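Fustside Shared Workshop
Tabletop arm build: frequently asked questions
Last updated August 30, 2020

What is this project?

Fustside is a small robot arm station set up by members of the shared workshop in Gullton. The arm practices picking up and moving kitchen things on a white table. We started in January with a bare bench and a secondhand arm. The page covers the questions we get most from other workshops and from people building the same thing at home.

Who runs it?

Sem Visser handles the build and the wiring. The control program is called Sekevlow and was written by members. Questions about either one can be sent through the workshop contact form.

How much did it cost?

Without the arm, 574 dollars. Most of that went into the mounting rail, the tabletop, the cameras and their brackets. We paid 534 of it in the first month and the rest on cable and fasteners later. The arm was bought separately and prices vary too much for our number to be useful.

Why toy food?

It is light, cheap and hard to break. A plastic bottle can be dropped all day. The soft pieces are the hardest to grip well, and the plush banana is the one we use to check whether a change in grip force has helped.

Can I use a real toaster oven in place of a toy one?

You can, but bolt it down first and leave it unplugged. A real door has a stiffer hinge and the arm can pull the whole oven across the table if it is not fixed.

What does the table look like in use?
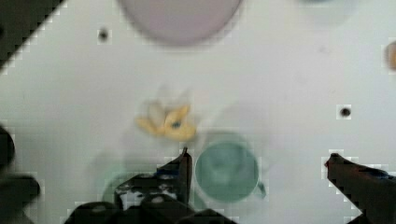
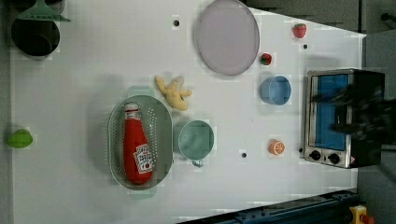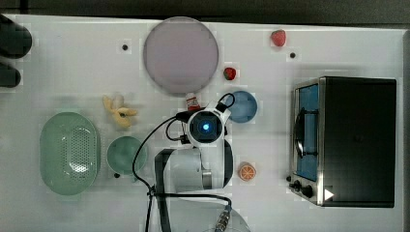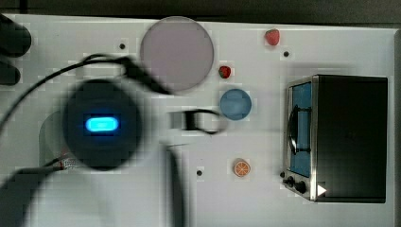
Photos: Fustside build group, Gullton. Free to reuse with credit.

Why are there holes in the tabletop?

They are for fixtures. We screw down a stop or a jig when a task needs an object to start in the same spot every time. Drill them before you mount the top - it is awkward to do afterward with the arm in the way. Vacuum the chips out from underneath as well.

Do I need more than one camera?

For a first build, one overhead camera is enough. A second one at the wrist helps with the last part of a reach, when the arm blocks the view from above. The wrist view blurs easily. If yours smears on every move, shorten the exposure and add light before you spend money on a different camera.

How do you keep the cables out of the way?

Leave a loop at the wrist and run the arm through its full range by hand before you tie anything. Our first cable was too short and pulled out of its connector when the wrist turned all the way around. The replacement is longer and has a strain clamp from De Smet. Check the loop again whenever you change the gripper.

Is it safe to run at home?

Keep an emergency stop where you can reach it without leaning over the table, and test it at the start of each session. Set a low speed limit while you are learning. Hands stay off the table while the arm is powered - that includes straightening a plate that has slid out of place. Children and pets should be out of the room.

What tasks can it do so far?

There are 7 in the task list. Four of them run without help on most tries: moving the cup, moving the bottle, picking up a strawberry and picking up the orange slice. Opening the oven door is still unreliable. The handle is narrow and the fingers slip off if they come in at an angle.

What should I check if the arm misses every object by the same distance?

The overhead camera has probably shifted. Redo the camera calibration, then tighten the bracket. If the miss is different from one side of the table to the other, check that the tabletop is level with the rail.

Can I get the drawings?

Yes. The rail layout and hole pattern are in the binder next to the station, and we can send a copy on request. The bracket drawings are being redone and will be added when they are finished.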